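November
By R. Lemieux

My mother packed boxes for a mail-order house, and her rate was 155 an hour. I thought of her while reading the latest claims that robots are ready to take over packing and putting away. I don't think they are.

Moving things from one bin to another is where most of these machines are being tried. Stiff cartons are the fair part of the test.

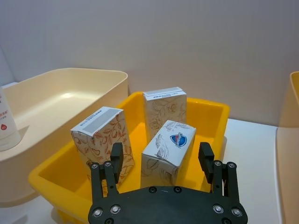
Three patterned boxes in a yellow bin, with the gripper's fingers in front.

A box has flat sides and keeps its shape. Lean it over and it is still a box. Groceries and refills are harder. A pouch folds where you squeeze it, and the weight inside moves. 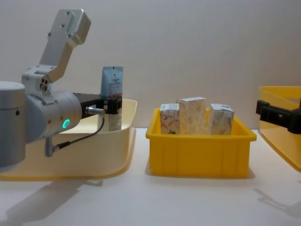

A gripper at a soft pouch in the cream bin. The boxes stand in the crate beyond.

A shop owner in Haneck told me he would buy an arm when it could do 66 mixed items without a person stepping in. The one he tried managed 13. I would hold out for his number, at home too. Until then I will put away my own shopping.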